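Visit to the Lorwood parts hall, Plirnia, 23 August 2023

I had wanted to see Lorwood for a couple of years. They take in used building sets, board games and puzzles from schools and day cares, break them down, clean the pieces, and sell them again by weight or as made-up sets. We buy from them for the after-school rooms, and up to now I had only ever seen what came out of the box at our end. They hold an open day every summer on a weekday, so Kaisu Rautiainen and I took the early bus and got there a few minutes before the doors opened.

## Getting there

The hall is at the far end of Vasora Street, past the tire shop. The sign on the road still has the name of the old bakery supplier on it, and we walked past it the first time. Buses run every 50 minutes in the middle of the day, so check the return times before you go in. Parking looked easy. Entry is free, and you write your name in a book at a desk and get a sticker.

Ozan Karaca met our group and took us through. His brother Barış runs the intake side and joined us for the first part. There was a family with two small children, a couple who run a game cafe, and a man from a preschool in Sarıgül who asked most of the questions and wrote the answers on the back of his bus timetable.

## Intake

Everything comes in through a roll-up door at the back. It arrives in whatever the sender had on hand: banana boxes, pillowcases, trash bags, a suitcase with a broken zipper. Barış said the suitcase came with a label asking for it back. They write down the sender and the weight, and then the load goes on a shelf until someone has time for it. In August the shelves are full, because the schools clear out in June and July.

The first job is to take out what doesn't belong. He had a drawer of finds from the last few weeks, mostly hair clips, chalk, dried clay, coins, a door key and a great many pencil ends. Batteries go straight into a lidded tub by the door. Anything cracked or chewed is thrown away at this stage. I asked how strict they are about chewed pieces, since a lot of ours come back that way, and he said any tooth mark at all means the trash.

The smell in there is of cardboard and old crayons. The floor slopes toward a drain, and you notice it when you stand still for long.

## Washing

We only saw washing through a window. The pieces go into mesh bags and the bags go into a row of machines that look like the ones in any laundromat. After that they are spread out on racks in a warm room. Small pieces dry overnight and hollow ones take longer, since water sits inside them. Kaisu had a set last winter that was damp at the bottom of the bag and she brought this up. Ozan said they had changed the racks since then and leave hollow pieces for 3 days now.

Anything with a printed surface is wiped with a cloth. This is slow, and he told us it is the main reason they charge more for picture dominoes than for plain ones.

## Sorting and bins

The sorting room was the part I had come for. It has pale wood tables and decent light, and it is quieter than the rest of the building. Pieces are sorted first by type and only afterward by color. I would have done it the other way around. Ozan explained that color is easy to see in a pile once everything in the pile is the same shape, but shape is hard to see in a pile where everything is green. I have tried it at home with my own box since then and he is right.

The long blocks are kept apart from the ordinary ones. They come from several different sets that were sold over many years, and the lengths are close but don't match. If you mix them, a tower leans after a few layers. For that reason each batch is checked against a piece of known length before it is bagged.

They use gray metal bins for the long blocks. I asked about this, since most of the other containers in the building are plastic tubs. The sides slope inward on the way down, so whatever you put in slides to the flat part at the bottom and you don't have to dig in the corners. The floors of the bins are scuffed from use. Metal is louder when you tip things in, and people who work near them for a whole shift have complained about that, but the plastic tubs they had before split at the rim.
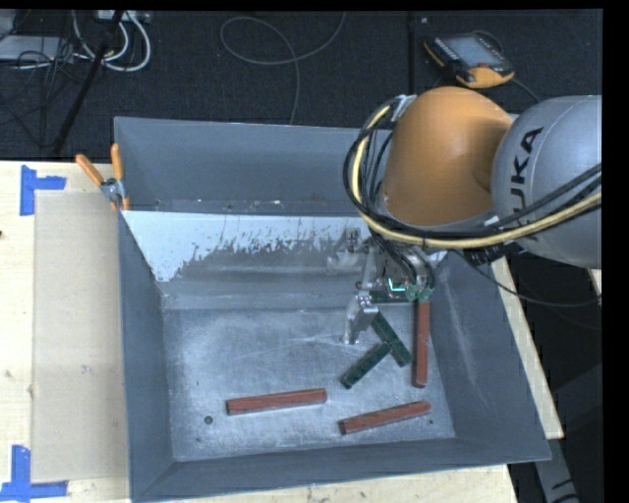

Two of the colors give more trouble than the rest. The dark green and the reddish brown turn up in sets from different makers, and the shades drift from one year to the next. For a school order nobody minds. Collectors do mind, and Lorwood sells to a few of them, so the blocks for those orders are compared under a daylight lamp at the end of the room. We were allowed to have a go at this. I was given a handful of greens and asked to put the ones that matched together, and I got it wrong. The game cafe people did better.

The children in our group were given a tray of mixed pieces and a card with outlines on it, and they had to put each piece on its outline. The older one finished and asked for another card. I would like to get a copy of that card for our rooms, and Ozan promised to mail me the file. It is a simple thing, a sheet of paper with outlines traced around the pieces and then run through the copier, but the pieces have to lie the right way up and the children have to work that out.

There is a shelf along one wall for single oddments that don't fit any known set. When a customer writes in to say they are missing a certain piece, this shelf is searched first. There were some lovely things on it: a tiny gray chimney, a wheel with a square hole, a game pawn shaped like a mitten. Each has a slip of paper with the month it came in. After a year they go into the craft bags.

## Packing

Packing is in the next room over. The weighed bags come in three sizes and the people filling them go by a sheet on the wall. Our usual order is the middle size. I had always assumed the mix in a bag was whatever came to hand, but there is a fixed share of long pieces, short pieces and plates, and the packer weighs each share before it goes in. Jonatan Hägglund was packing while we were there and let us watch. He puts the long pieces in first, standing up along the sides of the bag, and pours the small ones into the middle. Filled like that, the bag can be set down on a shelf without falling over.

The made-up sets take more time. He was working on a farm set with 53 pieces in it, and he laid out every piece on a printed mat before it went in the box. If a spot on the mat is bare, the set isn't finished. The mats are laminated and some have been used so long that the outlines are nearly gone.

The boxes are plain brown cardboard with a paper label. They stopped using tape on the lids and now tie them with string, as the schools were cutting through the tape with scissors and into the box. We have done that ourselves.

## Shop and coffee

The shop is a corner of the packing room with a counter and a scale. You can fill your own bag from the open crates on the open day, and it costs less than the mail-order price. I bought two bags of long blocks and one of plates. Kaisu bought a puzzle map and a paper sack of wheels. The scale is a big old dial one and it seems to please everybody who uses it.

Coffee was in the yard, with sesame rings that had been brought in by Nevzat Tatlı from the bakery on the corner. There was one table in the shade and everyone crowded onto it. I talked to the man from Sarıgül about how he stores his sets. He uses shoe boxes with a photograph glued on the end, and he has stopped putting names on them because the children can't read yet and the staff don't bother.

## Practical notes

- The tour takes just over an hour and you can't join it halfway.
- Closed shoes are required in the intake area. They have a few pairs of clogs to lend, mostly in large sizes.
- Children under 4 can come but have to be carried in the packing room.
- The toilet is across the yard and you need to ask for the key.
- Card payment was down when we were there. Bring cash.
- If you want to drop off used sets, do it before the tour. The roll-up door closes at noon.
- Photographs are fine everywhere except the washing area.

The next date when they let people in is a drop-off morning in September, with no tour, only the shop and the intake door. I plan to take the two crates from our storage closet, and the big marble run if I can find the last of its rails. Kaisu thinks they are behind the piano.

We caught the bus back with a few minutes to spare. One of my bags had a small hole in the bottom corner and I picked two blocks up off the floor of the bus, so double the bag if you are buying the long ones.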